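Water Softener Care and Settings: Frequently Asked Questions
Zundley Water Treatment, household support. Revised 2021-08-07.
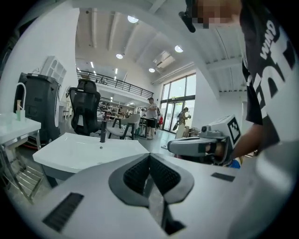 What does a water softener remove?
A softener removes dissolved calcium and magnesium, the two minerals that make water hard. It exchanges them for sodium or potassium held on a bed of resin beads. It is not designed to remove chlorine, nitrate, bacteria or lead. Those require separate treatment, and the right kind depends on a water test.

How do I find out how hard my water is?
City customers can usually find the figure in the annual water quality report, listed as calcium carbonate in milligrams per liter or as grains per gallon. To convert milligrams per liter to grains per gallon, divide by 17.1. Private well owners should have a sample tested by a laboratory. Test strips are adequate for checking whether a softener is working but are too coarse for programming one.

What hardness value do I enter on the controller?
Enter the tested hardness in grains per gallon. If the water also contains dissolved iron, raise the setting according to the table in your installation manual. Do not guess high to be safe. An inflated setting makes the unit regenerate too often and wastes salt and water.

The display shows the wrong time after a power outage. Does that matter?
It matters on any unit that regenerates at a fixed hour. The default is 2 a.m., when water use in most homes is lowest. If the clock is wrong, regeneration may start while someone is showering, and the house receives hard water until the cycle ends. Reset the clock after every outage. The hardness and capacity settings are kept in permanent memory and do not need to be entered again.

Which salt should I use?
Evaporated pellets leave the least residue. Solar crystals are acceptable in most tanks. Rock salt costs less but contains insoluble material that collects at the bottom of the brine tank, so plan on cleaning the tank more often. Do not use ice melt products, which may contain additives. Pellets and crystals should not be mixed in the same fill.

How full should the brine tank be?
Keep the salt at least a few inches above the water level and no higher than 2 inches below the rim of the brine well. Overfilling encourages bridging, particularly in humid basements.

What is a salt bridge and how do I clear it?
A salt bridge is a hard crust that forms across the tank with an empty space beneath it. The tank looks full, but the water below cannot dissolve any salt, and the softener stops softening. Push a broom handle straight down into the salt. If it meets a solid layer and then drops through, there was a bridge. Break the crust in several spots, working gently near the tank wall. Remove the large pieces, then start a manual regeneration.

There is standing water in the brine tank. Is it leaking?
Some water in the tank is normal. The controller adds it to make brine for the next cycle. Water that rises above its usual level from week to week points to a blocked drain line, a dirty injector or a stuck float. Check the drain line first; a kink behind the unit is the most common cause and takes a minute to correct.

Why does softened water feel slippery?
Soap does not form scum in soft water, so skin no longer has the squeaky feel left by mineral deposits. The slippery feel does not mean that soap is left behind or that the unit is feeding brine into the house. Use less soap and shampoo. If the water tastes salty, that is a separate problem: put the unit in bypass and see the next question.

The water tastes salty. What should I check?
Look for an interrupted rinse cycle, low water pressure during regeneration, or a clogged drain line. Start a manual regeneration and let it run to the end. Then run a cold tap until the taste clears. If it returns after the following cycle, the injector needs cleaning or the seals in the valve are worn.

Can I drink softened water?
Softened water is suitable for drinking for most people. The sodium added depends on the starting hardness. Anyone on a sodium-restricted diet should ask a doctor, and may prefer potassium chloride in the tank or an unsoftened line to the cold kitchen tap. Infant formula should be mixed according to the advice of a pediatrician.

Should outdoor faucets be softened?
Usually they should not. Softening water for lawns uses capacity for no benefit, and the sodium can build up in soil. Ask the installer to branch the outdoor line ahead of the softener.

How long does the resin last?
Resin commonly lasts 10 years or more on water with little chlorine and no iron. Chlorine breaks the beads down, and iron coats them. Small amber beads in faucet screens mean that the lower distributor is cracked — shut off the supply to the softener and arrange service.

Do I need to clean the resin?
On iron-bearing water, use a resin cleaner at the interval printed on its label. On city water it is rarely needed. Never pour cleaner into the tank along with bleach. The combination can give off dangerous gas.

What should I do before a long absence?
Close the supply to the softener and unplug the controller. On return, reconnect both, set the clock and run a manual regeneration before using hot water. If the house will be unheated in January or any other freezing period, the resin tank must be drained or moved somewhere warm. A frozen tank can split, and frost damage is excluded from the warranty.

Does your warranty cover units bought from another dealer?
We cover Nanent and Drimik softeners sold by any authorized dealer, with proof of purchase. Bakhtiari valves are covered for parts only. Labor is billed at the normal service rate.

Who do I contact for service?
Call the number on the label inside the salt lid and have the serial number ready. Scheduling is handled by Delali Lamptey. Questions about controller programming go to Villads Ingvarsson — please include the hardness test result and the software version shown at startup.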